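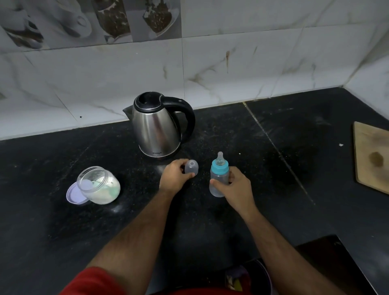
Learning from kitchens

Making up a bottle of baby formula takes most parents a few minutes, and they could do it half asleep. For a robot it is one of the harder jobs in the house. A cap has to come off, a ring has to be unscrewed, powder has to be measured with a small scoop, and water has to go in at the right level. Many of the parts are clear or frosted plastic, and depth sensors are bad at seeing those.

Gerd Albers picked the task for that reason. He leads a small research group whose project, Plollar, tries to teach robot arms from video of people doing chores in their own homes, filmed from the point of view of the person doing them. The group published its main results in November.

"We had been working with blocks and mugs for a long time," Albers says. "The numbers were good and they told us very little about kitchens."

The usual way to teach an arm a task is for an operator to steer it by remote control, over and over, while the system records every joint position. The recordings are clean, but they are slow to make and they all come from one lab with one table. Plollar turns the balance around. Most of its training material is human video, 2000 clips in all, recorded on real counters with whatever kettle, jar or cutting board happened to be standing there. Only 200 robot recordings are added at the end.

The difficulty is that a human hand and a two-finger gripper have little in common. Earlier attempts tried to map each finger joint to a matching part of the robot. Albers and his colleagues dropped that. Their software, called Dotar, ignores most of the hand and keeps two things: where contact is made on an object, and how the object moves after that. A cap held between the fingertips becomes a pair of contact patches and a path through the air. The robot then works out its own way to produce the same path.

Two-handed work needed an extra step. In many kitchen jobs one hand does the moving and the other only holds something steady. The first version of Dotar treated the steady hand as idle and threw its data away. Robots trained on that version twisted the collar ring nicely and spun the whole bottle along with it. The current version marks a hand as holding whenever it stays in contact with an object, even if nothing moves.

For the test, the group set up a two-arm robot at a counter it had not been trained on and gave it the bottle task in 40 trials. Trained on robot recordings alone, it finished 7. With the human video added, it finished 26. A trial counted only if every stage was done in order, with no help and no part dropped on the floor.

Most of the failures in the second group came at the scoop. It often lies partly buried in the powder, and the arms had trouble finding the handle without tipping the jar. Others came from reflections. Polished steel and dark stone both throw back images of the gripper, and now and then the robot reached for the wrong one. The paper lists these cases one by one, with the stage at which each trial ended.

There was also a question of how much variety matters. The team ran a smaller comparison with the same amount of video, once from a single kitchen and once from many. The single-kitchen model did well in that kitchen and poorly anywhere else. Clutter turned out to be useful. Clips with crumbs, stains and lids lying at odd angles gave better results than clips where the counter had been cleared first, and the group no longer asks people to tidy up before recording.

Albers is careful about what this means for a product. The robot is slow. It does not check water temperature, and the trials used cold water throughout. No one on the project is proposing that a machine should feed a child.

The next set of trials, under the name Nistero, will leave the bottle alone and look at jars, tins and screw lids in general. The method stays the same – video first, robot recordings last – but the arms will get softer fingertips and a second camera at the wrist. Recording for it has already begun.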